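## Notes from the demo-gathering kitchen

Hello again from the Rindlow corner of the newsletter! I promised last time that I'd write up how the wiping collection is going, so I've made a big coffee and I'm going to try to do it justice before the afternoon batch starts at 2.

Quick catch-up if you skipped January. We're building up a set of wiping examples for the policy the Ultholm folks are training, and all of it comes from people using the hand-held grippers. No teleop, no arm on a cart. You pick up a gripper, you clamp a cloth in it, you wipe something, you stop recording. The goal we agreed on was 300 usable clips of vertical surfaces (cabinet doors, mostly), and as of this morning we have 114. Which sounds slow, I know, but the first 40 we made all went in the bin and I'd like to tell you why, because it was my fault.

I'd written the instructions as "wipe the door until it's clean." Seems fine, right? Well, the doors were clean to begin with. So everyone did what any sensible person does with a clean door, a couple of polite swipes across the middle and done. The clips were short and they all looked the same, and not one of them went anywhere near the grooves around the panels. The Ultholm people trained on them anyway as a test and got back a policy that waved at the center of a door and quit. I was pretty embarrassed!

The new instructions are longer but much better. Start at a top corner. Go down in overlapping strokes. Follow the edge of the panel at least once, and don't lift the cloth off unless you're going around a handle. We also put a bit of washable marker on the doors now for some of the batches, so there's something real to chase, and I can't tell you how much more natural people's wrists look when there's a smudge they want gone.

Handles are their own little saga. A bar handle makes you choose: go around it, or go behind it. I go around. Half the team goes behind, with the cloth sort of threaded through, and it looks great when it works and terrible when the cloth snags. For now we keep both and write down which one it was in the clip notes. If you have strong feelings about this, the thread is still open and it's getting long.

A few other things I've picked up, in no order:

- Cloth first, then record. If you start recording and then fuss with the cloth in the jaws, that's ten seconds of fussing that somebody has to trim, and this month that somebody is me.
- Ease off on the trigger at the end. People let go suddenly when they're finished and the cloth drops, and the model learns that a wipe ends with a drop.
- Keep the marker on top of the gripper clear. Long sleeves are the usual culprit. Push them up!
- Crumpled cloths are welcome. I used to fold mine into a perfect square every time, and then realized that every clip I'd made had the same perfect square in it.
- Check your cable before you bend down for the lower half of a door. It catches on elbows.

The part I didn't expect to enjoy is the reviewing. I do it in the late afternoon with the Kozma viewer open (the new version finally remembers where you stopped, thank you to whoever fixed that) and I've gotten so I can tell who made a clip by the strokes alone. There's a person who always does tiny circles. There's another who wipes like they're painting a fence. I've asked the Ultholm side whether all that variety is a headache for them and they said no, please, more of it, as long as the cloth stays on the door and the clip covers the whole thing.

So, next up. Once we hit 300 on the doors we're moving everything over to the Broridcombe site for a while, which has older cabinets with knobs and some glass fronts. Glass is going to be a pain for the tracking, and I'd like to get around 100 clips there before we decide whether it's worth carrying on. I'll need people for mornings especially. You don't have to have done it before, it takes maybe a quarter of an hour to get the hang of the trigger, and after that it's really just housework with a cable on it.

Sign-up sheet is in the usual folder. Bring a short-sleeved shirt, and if you've got old dishcloths in different colors lying in a drawer, bring those too. We have far too many that look alike.
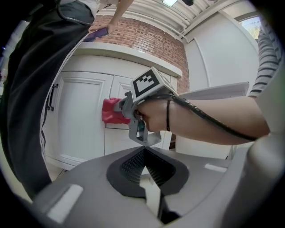 *Red cloth in the gripper, right-hand cabinet door.*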